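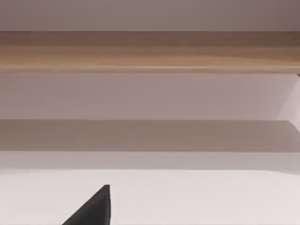

What does the Zolden 202 package cover?

It covers the rules for testing a two-arm tabletop cell in simulation before any motion program is loaded on real arms: the bench model, the camera views, the run sheet, and the acceptance limits.

Zolden 202 – Bench Cell Practice Package
Supplier: Fuchs
Document owner: Hicham Fahmy
Page revised: August 13, 2023

Overview

The Zolden 202 is a simulated bench cell with a written practice attached. The model and the practice are sold as one item and carry one revision number. A change to the table height, a camera mount, or a gripper finger raises the revision of both, and results recorded under the old revision are kept but not mixed with the new ones.

The package is meant for sites that already own two arms and want a common way to approve pick, place, and handover programs. It does not replace the risk assessment of the installed cell. A program that passes in the model is cleared for a reduced-speed trial on the floor and nothing more.

What is supplied

Bench model with table, bin, and shelf unit
Two arm models with finger-level collision geometry
Fixed and arm-mounted camera views
Object library, Mevis set, including a 3x3 puzzle cube and clear containers
Run sheet, blank and completed
Acceptance limits, editable by the site with sign-off
Change log

Arm drivers and floor-side guarding are not included. Sites using the Zeludport controller can load motion files directly. Other controllers need the export tool, ordered separately.

Section 1. Setup rules

1.1 Load the bench at its released revision. Do not move furniture to make a program fit. If the real shelf stands in a different position, request a site variant and wait for it.

1.2 Set the home pose for both arms before the first object is placed. The home pose must keep every finger clear of the table by the margin on the run sheet.

1.3 Check each camera view with the arms at home and again at full reach. A view that is blocked at full reach may be used for monitoring. It may not be used to decide whether a grasp succeeded.

1.4 Leave lighting at the released setting for acceptance runs. Lighting changes belong in the variation runs described in Section 4.

1.5 Record the physics step and contact settings. The default contact settings are tuned for rigid parts and will understate slip on soft ones.

Section 2. Clear and reflective parts

Transparent parts need a separate entry on the run sheet. A depth reading taken through a clear wall may return the wall, the surface behind it, or nothing at all, and the three cases fail in different ways. The simulated depth camera returns all three, chosen by angle and wall thickness.

Close views of a clear wall are the hardest to judge. At short range the edge and rim can be easier to locate than the wall itself, and highlights move as the camera moves.

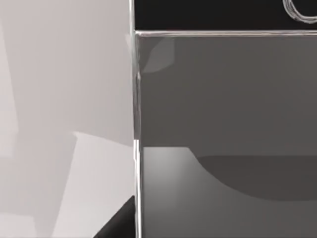

For this class of part the practice sets four requirements. The grasp point must be derived from an edge or a rim, never from a wall face. The approach must be made at reduced speed over the last part of the path. The force limit must be active before the fingers cross the rim line. Finally, a second view must confirm the part position before the arm lifts.

Where no second view is available, the program is classed as single-view and can only be approved for parts that the site accepts losing. The classification is written on the cover of the run sheet and stays there through every later revision.

Reflections should not be masked out by hand. If the detector reports a reflection as an object, log it as a false detection and keep the run. Deleting such runs is the most frequent finding when Fuchs reviews a customer file.

Section 3. Single-object baseline

Every program is first tested with one rigid object on an otherwise clear table. The baseline shows whether the arms, cameras, and coordinate frames agree before clutter is added. The puzzle cube from the Mevis set is the standard baseline object. Its faces carry several colors, so a wrong orientation estimate is easy to catch by comparing sticker colors with the logged pose.

3.1 Place the cube by script from the start list. Hand placement is allowed during development only.

3.2 Run the full start list without stopping for retries. A missed grasp counts as a miss even if the arm recovers on the next attempt.

3.3 Complete 200 runs per program. Runs stopped by a software fault are repeated and the fault is attached to the sheet.

3.4 Keep the bin and the shelf unit in collision checking at all times, including runs in which neither is a target.
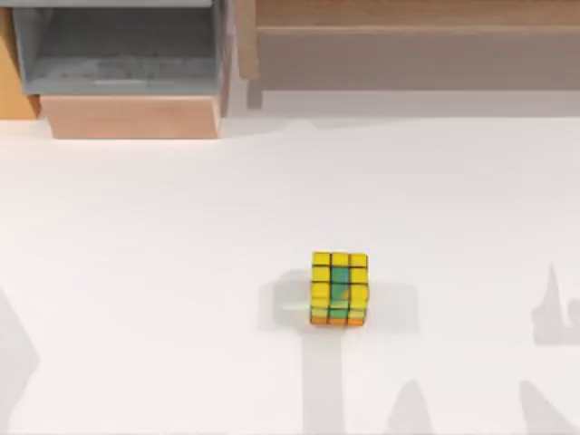
Section 4. Variation runs

After the baseline, the same program is run with changed light, changed start poses, and changed object colors, one factor at a time. Combined variation comes last. The order matters for diagnosis: a failure in a combined run cannot be traced if the single factors were skipped.

The full variation list holds 700 runs. Sites with short programs may apply for a reduced list. The application must name the factor being dropped and the person who accepts the gap.

Arm position relative to the lights is treated as a lighting factor. Shadow shape and density change with every pose, and a detector trained on still objects in even light can report a shadow edge as a part edge. The check is simple. Hold the object still, move both arms through the planned path, and log the detected object position at each waypoint. Any drift beyond the limit on the run sheet is a failure of the detector and is corrected there. Adding an offset to the motion program is not an accepted correction.

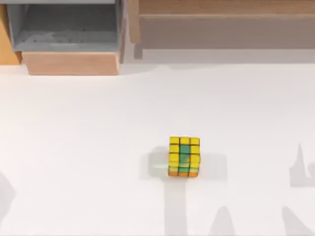
Shadow checks are to be run from the fixed table view, with the detector active for the whole path. An arm does not have to be visible in the view to affect it, and the check is often skipped on the assumption that it does. With both arms outside the view and the cube alone on the table, there can still be five separate shadows on the white surface, one of them a long band starting just below the cube and reaching the near edge of the view. The cube's own shadow lies close against its left side and must be logged as a sixth region. Mark all six in the reference file before the first run.

The same reference file is used for the color check. Read sticker colors from the top face only. Where neighboring stickers blend in the render, record the reading as undetermined and take a second one from the arm-mounted camera.

Section 5. Stop conditions

Stop the series and open a fault entry when any of these occurs:

A finger enters the table surface in the model, by any depth
Either arm passes its joint limit, including during recovery
The two arms enter the shared zone without a granted reservation
Object pose is lost for longer than the limit on the run sheet
The logged time base jumps

A stopped series restarts from run one. Partial series are not joined.

Section 6. Transfer to the floor

6.1 Print the signed run sheet and keep it at the cell.
6.2 Verify the tool center point on both real arms on the day of the trial.
6.3 Run at reduced speed with the enabling device held.
6.4 Compare the first 20 floor runs with the model log, waypoint by waypoint – path first, grasp result second.
6.5 Return the program to Section 3 if finger geometry, payload, or table height differs from the model.

Speed may be raised after the comparison is signed by the cell owner and one person who did not write the program.

Records

Keep run sheets, logs, and reference files for the life of the cell. File names follow the pattern in the change log and must include the package revision. Screen captures may be attached but do not count as evidence without the matching log.

Ordering

Zolden 202, single site: bench model, practice, and Mevis object set
Zolden 202, site variant: as above, with furniture positions to customer drawing
Export tool for controllers other than Zeludport
Revision service, with new releases each October

Site variants require a dimensioned drawing of the table, shelf, and bin, with all heights taken from the table surface. Send drawings and questions on the practice text to Hicham Fahmy at Fuchs, and quote the revision number from the cover of your current run sheet.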